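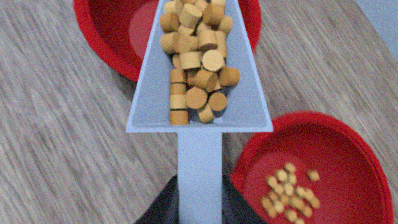

A student last term wanted to know why we spend a whole week on bulk goods when everyone in the room intends to work in an office. Fair enough. Offices are where the arguments about bulk goods end up, usually with a spreadsheet attached.

Week 4: Selling by weight, by volume and by count

Small loose items can be sold three ways. Each way cheats somebody a little, and your job is to know whom.

By count. The buyer likes it and the packer hates it. A bag marked 100 has to hold 100, so most packers put in a few extra and call it goodwill. Goodwill goes in the cost column.

By weight. Quick, cheap and fair until the goods take up moisture. Anything that soaks up water weighs more in April than it did in the heated warehouse, and the customer is then paying peg prices for rain.

By volume. The oldest method and the one with the most air in it. Short, stubby shapes dropped into a bin settle any way they like. Shake the bin and the level drops. The seller fills before shaking — the buyer would prefer it the other way around.

Worked case: Dedley

Dedley sold wooden plugs by the bin to Urquhart for years without a complaint. Then Urquhart bought a scale. A bin invoiced as 900 plugs was coming up 10 percent short by weight, which makes 90 plugs missing per bin. Dedley blamed the truck ride. Urquhart pointed out that a truck ride can pack plugs tighter but has trouble making them vanish.

They settled on weight, with a moisture clause two pages long. I have read it. You will too, it's in the packet.

Before next class

Read the Drevthorpe contract, sections on measure and tolerance only. The rest is about pallets and will not improve your life. Bring one page on which party gains if the goods dry out in transit. Calculators are fine, phones in bags.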